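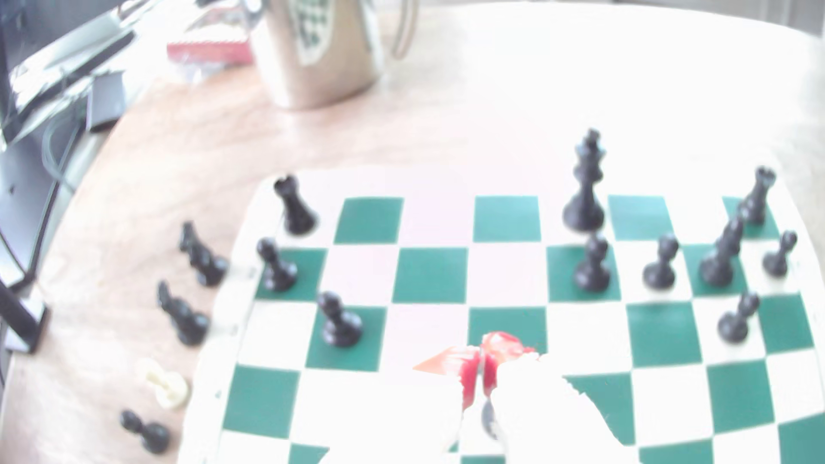
Rima Kanaan started the games evening at the Hurkano café with 2 card tables and a borrowed kettle. That was in May last year. It now takes up the whole back room, and people who come late have to stand.

She had worked in the office at Palamarchuk, the joinery firm, until it closed. "People missed the tea break more than the work," she says. The first few weeks were mostly dominoes. 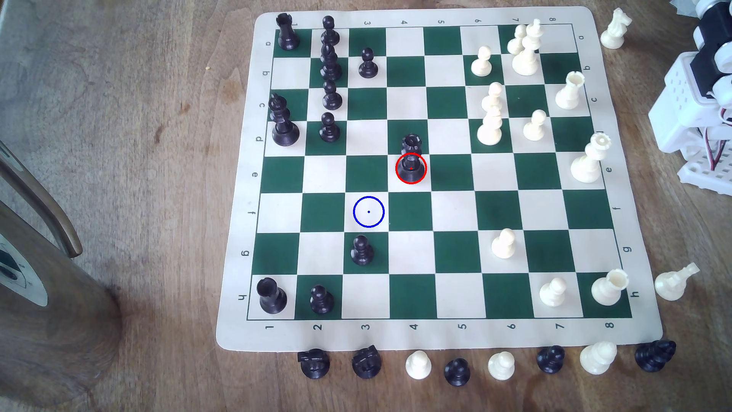
Running costs are low. The café charges 200 pounds for the season and keeps what it makes on drinks. Games are bought cheap and chosen to last. A roll-up chess mat, with the letters and numbers printed along its border, goes home in a coat sleeve – a folding board does not.

Cards are the main draw. A whist drive in spring raised 108 pounds for the Drenanura hospice shop,

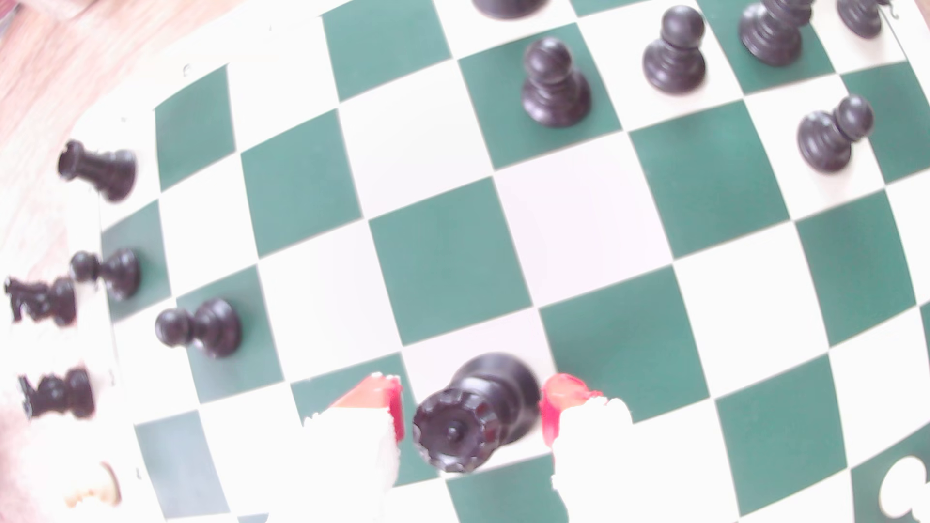

and the winner gave back the prize, a fruit cake, to be cut up for the room.

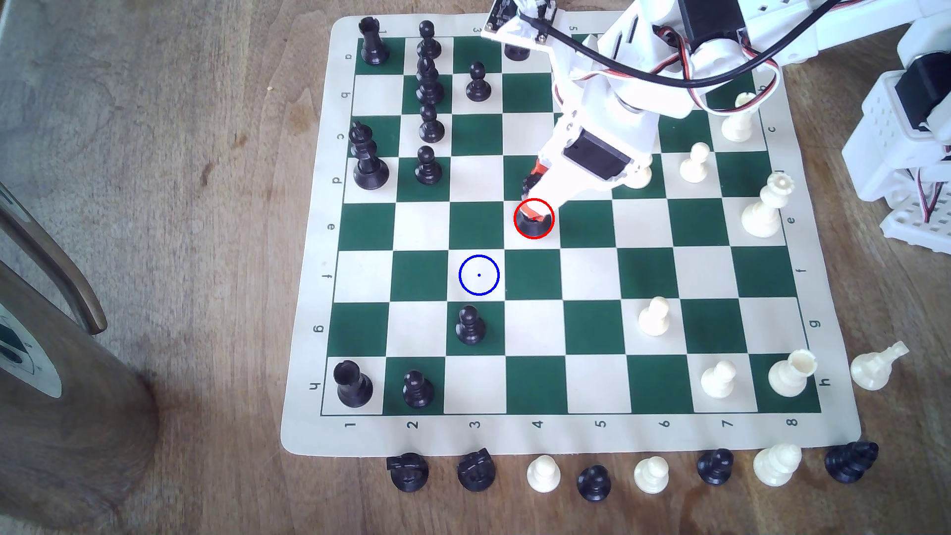 New players get less help than they might expect. Kanaan puts them at a table and lets the others explain. Printed labels are useful at this stage: on a chessboard with numerals from 1 to 8 along one edge, a beginner can find the right square without asking twice. Bridge takes longer.

The summer season opens on 8th June at the Hurkano, Trarner Road. Entry is free and there is parking behind the chemist.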